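Balwood Costume Pattern Set
Data card, version 2

Summary
The Balwood set contains 208 sewing patterns for costumes based on characters from fighting games and animated series. It is maintained by the Rustbridge Costume Library and is intended for pattern grading, fabric estimation and teaching.

Contents
Each record holds the pattern pieces, a size chart, a fabric list and short assembly notes. Of the 208 patterns, 113 include a full lining. Armor, wigs and footwear are not covered.

Sources
Patterns were drafted at the Witport workroom and checked against the Hijazi sizing table. Seam allowances are included on all pieces – hems are marked separately. 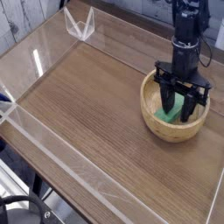
A reader in Witport wrote in February that the sleeve pieces in version 1 ran short in the larger sizes, and asked whether the size chart or the pieces should be trusted. The pieces have been redrawn for this version, and the chart is unchanged.

Known limits
Stretch fabrics are poorly represented. Capes and long coats were graded by hand and may differ slightly between sizes.

Use
The patterns may be copied for personal and classroom use. Printed runs of more than 200 copies require written permission from the library.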